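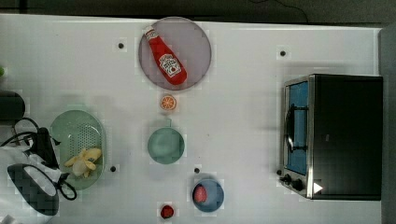

Ketchup bottle on a plate, toy orange slice just below it.

Friday, January 21, 2022

So I finally made it to the Wunon open day! I'd been meaning to go since June, when a flyer from them fell out of a seed catalog, and then I kept finding reasons not to drive all the way out to Gamdale. If you don't know Wunon, they make toys, mostly soft ones, in an old brick building on the far side of the river there. The open day was free but you had to book a slot, and mine was the first one of the morning, which meant leaving home in the dark with a thermos and a bagel.

Parking first, as it's what everybody asks me about after these trips. The factory lot is for staff only. You park behind the Meinecke flour mill and walk back along the towpath, and it's a pretty walk but a muddy one, so wear boots. The bus from the station stops right at the gate if you'd sooner skip all that, only it doesn't run very often and I saw people waiting for it in the cold for ages on my way out.

They take you around in small groups. You start in the cutting room, and I could have stayed there all morning. The fabric comes in on huge rolls and gets laid out in layers on a long table, then a press comes down with a steel die and out come 100 ears, or paws, or whatever it is that day (it was ears for us, rabbit ears, in a gray I'd happily have as a sweater). Our guide said they turn out 2,000 finished toys in a good week. The offcuts go in sacks by the door and you can buy a sack for five dollars. I bought one. I do not sew. It's in my hallway right now and I keep tripping over it.

Next is the sewing floor, which is louder than you'd think and smells of machine oil and warm cotton. Everything gets stitched inside out and then turned through a little gap, and watching somebody turn a whole elephant the right way out in a few seconds is the best thing I've seen in months. The trunk is the hard part, apparently. They use a long blunt stick for it, and there was a box of worn-down ones by the window that they won't throw away.

The play food was the bit I'd come for, having bought far too much of it for my nieces over the years.
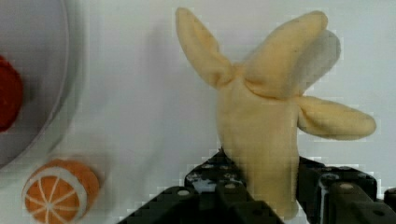

I asked what sells best and I was sure it would be cake, but no, fruit beats everything, every year, and vegetables hardly move at all unless they're part of a set. They did try a line of cheeses a while back and it flopped. I would have bought every one of those cheeses.

After that you get the stuffing room, where you wear a paper mask and the fluff comes down a pipe from the ceiling, and then the testing corner. I loved the testing corner. There's a machine made by a company called Prelis that grabs hold of a button eye and pulls, and pulls, and pulls, and a dial tells you how hard. The kids in our group went completely silent for it. One little girl asked if it hurt the bear and got a very serious and kind answer, so full marks to our guide there.

The tour takes a little over an hour and ends up in the shop, naturally. Prices are a bit lower than in the stores, and the seconds bin is where you want to go – crooked smiles, one leg longer than the other, that kind of thing. I got six toys out of it and I regret nothing. The cafe is just an urn and a tray of cookies, so I walked back into Gamdale and had soup at the place by the bridge instead (leek and potato, very good bread, slow service).

They're planning another open day in the summer and booking will go through their newsletter. Take the early slot if you can get it. By the time I left, the line for the shop was out the door and the seconds bin was pretty well picked over.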